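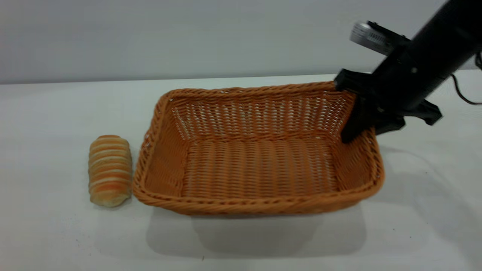
A woven basket and a bread roll on a white tabletop.

2018-06-06

Gadisa Kumsa to Host Second Season of "Haline Nights"

TRULONTHORPE - Actor and comedian Gadisa Kumsa will return as host of the celebrity talk show "Haline Nights," production company Diletden announced today. The new season starts in December and will run for 14 episodes, four more than the first.

Kumsa took over the show last year after a long run in the hospital drama "Pinheiro." He will again interview actors, singers and athletes in front of a studio audience of 223 people.

"I had a good time and the guests mostly seemed to as well," Kumsa said. "We are keeping the long interviews and dropping the quiz. People wrote in about the quiz."

Singer Hagos Hailu will be the guest on the opening episode. Hailu, 37, has given few interviews since the birth of his daughter and will talk about fatherhood, his time away from touring and his next album. He will also perform two new songs with the house band.

Other guests will be named in the fall. Each episode runs one hour, and longer versions of the interviews will be posted on the Diletden website the morning after broadcast.

Taping takes place at the Haline Theater in Trulonthorpe. Tickets are free but must be reserved through the theater box office. Audience members must be 16 or older, and phones are not allowed in the studio during taping.

Press passes for the first taping can be requested from the Diletden press office until the end of the month.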